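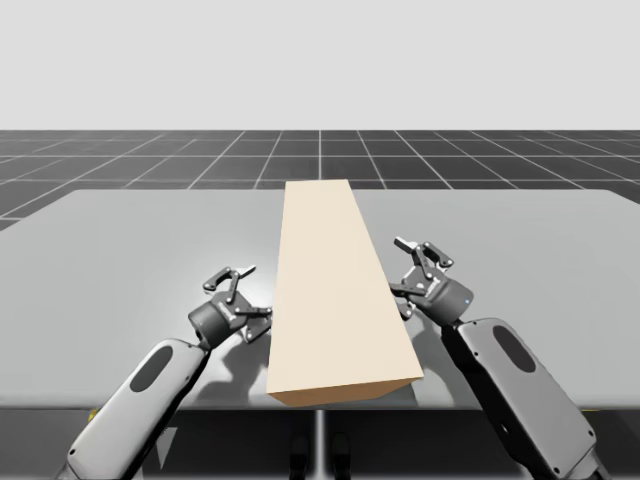 ## Chapter 5. Shelf Life and Packaging

Stored food changes with time. Water moves in or out, fats react with oxygen, and microbes grow where conditions allow. The rate of each change depends on the food, the package, and the storage temperature. Chapter 4 treated the food alone; in this chapter the package is added.

Shelf life is the period during which a product remains safe and keeps an agreed level of quality. The two parts of this definition are tested separately. A cracker that has gone soft is safe but past its quality limit. A chilled soup may taste fresh and still be unsafe.

### 5.1 Barrier properties

A barrier slows the passage of gas, water vapor, or light. Paper is a poor barrier to all gases unless coated. Plastic films vary widely, and most are layered for this reason. Glass and metal are treated as complete barriers in the calculations that follow, so any exchange must take place at the closure or seam.

Closures for rigid packages fall into two groups: those that need a tool and those that do not. A pull-tab lid is opened along a scored line, where the metal is thinner. The depth of the score is a compromise — too shallow and the lid is hard to open, too deep and it may fail in transport.
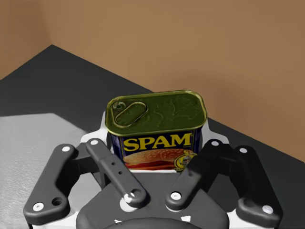 ### 5.2 The Standholm storage trial

Data from the Standholm trial are used throughout the chapter. Mekdes Demissie and Garnet Ouellet stored 568 packages of dried peas in two rooms, one cool and one warm, beginning in May. Of these, 524 were opened and tested on schedule. The remainder were held back as a reserve.

Moisture is reported in grams per 100 grams of dry matter. Readers who are used to wet-basis values should convert them before starting the problems in Section 5.4.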